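Ticket 1741
Subject: Tablecloth slides during sorting, cream edge riding up
Location: Holtgate, sorting room, table by the plain wall
Opened by: Josiane Roussel
Opened: 2021-11-11
Priority: Low
Status: Closed

Reported problem

The blue cloth on the sorting table does not stay in place. When a carton is opened and the contents are pulled toward the front, the cloth travels with them and the cream-colored edge ends up on the table top. Small items then get caught in the fold. Happens several times per shift. The Fandberg cloth we had before did not do this.

Environment

Table: Tillon folding, 900 mm deep
Cloth: Riviere, bright blue, cream edge, installed last December
Load: mixed returns, mostly soft goods and packaging, tipped out of cartons and sorted by hand

Log

Entry 1. Asked whether the cloth had been washed before use. It had, once, at 27 degrees by the settings sheet, which is not a setting our washer has. Sheet to be corrected separately.

Entry 2. Checked the table legs. One foot was a turn short. Adjusted and locked. Table no longer rocks. Cloth still moves.

Entry 3. Moved the cloth back by hand and pulled a full carton from the rear edge to the front edge. Cloth shifted. Repeated with the carton lifted and set down instead of pulled. Cloth did not shift. Cause is drag from the cartons, with the cloth having little grip on the coated top.

Entry 4. Fitted four spring clips along the rear edge. Rear edge held. The cloth bunched in the middle when soft items were dragged across it. Clips also got in the way of carton flaps. Removed.

Entry 5. Cut a strip of rubber mesh underlay, 475 mm wide, and laid it under the middle of the cloth from left to right. Cloth smoothed over it and clipped at the two rear corners only. Pull test repeated with an empty carton and with a full one. No movement I could measure.

Entry 6. Put back into use with a mixed pile: open white carton at the back, folded black item with the red emblem, black band, flowered fabric, crumpled paper.

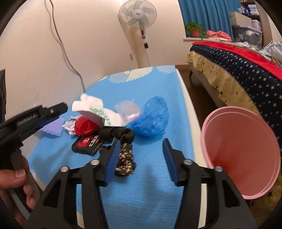

Ticket 1741, entry 6: blue cloth with open carton and mixed soft items.

Entry 7. Josiane reports no bunching over a full shift. She asks whether the crumpled paper can go straight to recycling before sorting starts. Agreed, but outside this ticket.

Resolution

Rubber mesh underlay under the cloth, two corner clips at the rear, leg foot adjusted. Cartons to be lifted onto the table and not pulled across it. Remaining underlay is on the shelf with the spare clips. If the problem comes back, check the underlay for dust first, rinse it, let it dry flat and refit before opening a new ticket.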